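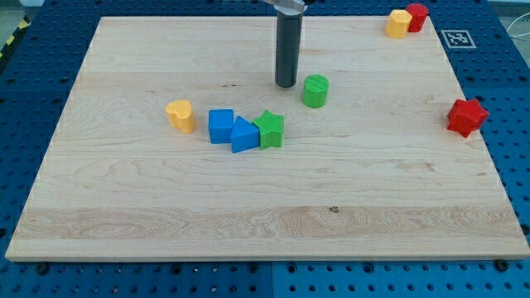 Maple boards: frequently asked questions

Before you write to us, please look if your question is already answered on this page. We are a small workshop in Naltstead and we read every letter, but in June the answers can be slow.

Which wood do you use for the light boards?

The light boards are maple. The color goes from cream to honey, and it becomes a little warmer with the years. We do not stain them. If you want a darker board, please ask for the walnut model, because a stained maple board shows every scratch.

My board has a dark knot and streaks. Is it a defect?

No. Streaks, swirls and small knots are part of the tree, and we keep them when the wood is firm at that place. You can press the knot with your fingernail. If it moves, or if you feel a hole, send us a photo and we exchange the board. A small knot that is closed and smooth will stay like this.

Can I choose the pattern of the grain?

For the Pluko size we cannot offer it, these boards are sent in the order they are finished. For the Leitner size, which is the big one, yes. Write "calm" or "lively" in the order note. Calm means straight bands and few marks. Lively means you accept knots and swirling figure. Subira Owino chooses the boards herself and she is quite strict about it.

What can I put under the board?

Any flat and dry surface is good. A perforated metal table is also fine, and the air can reach the underside through the holes. Please check first that no screw or bolt head is higher than the table, otherwise the board will rock and the underside gets a dent. On a smooth kitchen counter, use the 2 cork strips that come in the box.

Can I use the board for play or for craft work?

Yes, many customers do. Building blocks, clay, drawing, small models - all of this is possible. Painted blocks can leave a colored mark if they are damp, so let them dry before. A mark from paint is usually only on the surface and goes away with fine sandpaper, always in the direction of the grain.

Do I have to oil it?

A board for food, yes. We use Darkent oil, item 663 in the shop. Put a thin layer, wait 60 minutes, then wipe off everything that is still on top. A board used only for play can stay without oil.

The edge is lighter than the top. Why?

The front edge is a fresh cut, and there the wood can look lighter, also depending on how the light falls on it. After some months in a bright room the difference is usually smaller.

My board is not flat anymore. What can I do?

Mostly one side became wet and the other side stayed dry. Stand the board on its long edge, away from the heater, and turn it every day. Small bends often go back within 17 days. If it is still bent after this time, please write to Elibariki Langat, he is responsible for repairs.

Can I wash it in the dishwasher?

Please do not. Use a damp cloth, a little soap, and dry both sides.

Do you cut special sizes?

Yes, up to the width of our saw table. Send the length, width and thickness, and tell us what you will use the board for. Special sizes cannot be returned.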